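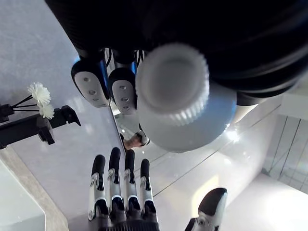
**What's the best way to store old VHS tapes at home?**

Standing on end like books, full spool at the bottom, in a cupboard on an inside wall. Flat stacks let the tape sag against one edge of the reel, and a few summers of that will give your favourite vampire picture a permanent wobble across the bottom.

## Where to put them

The garage is where tapes go to grow mould. So is the laundry. The hall cupboard is dull and dark and stays much the same temperature all year, so evict the board games. Keep tapes well clear of speakers and anything else with a decent magnet in it.

## Before you press play

- Lift the flap and look. White dust or speckles on the tape means mould. Don't play it, or you'll share it with every other film you own.
- Bring a cold tape inside the night before. Leave it in its case.
- Fast forward to the end and rewind once. It will sound like a small aircraft.
- Snap off the record tab on anything you'd miss. If you need to record on it later, sticky tape over the hole does the job.

## Cleaning the cases

Clamshells come up well with warm water and a drop of dishwashing liquid. Take the tape out first (I've met people who didn't). Cardboard sleeves get a dry, soft brush and your sympathy. Rental stickers will lift with a hair dryer on low, though I leave mine on. A faded Histell Video label in a nasty shade of orange is half the reason I own a certain werewolf comedy, and the late fee would be terrifying by now.

## Labels

Write on the spine, in pencil, on paper labels only. "Good movie, don't tape over" was my family's system for years, and it covered four tapes, one of which was the cricket.

## How many is too many?

I stopped at 200. The shelf stopped slightly before that. If you're going past one bookcase, screw it to the wall studs and put the heavy boxed sets on the bottom, including the one still in its plastic that you're saving for a rainy November.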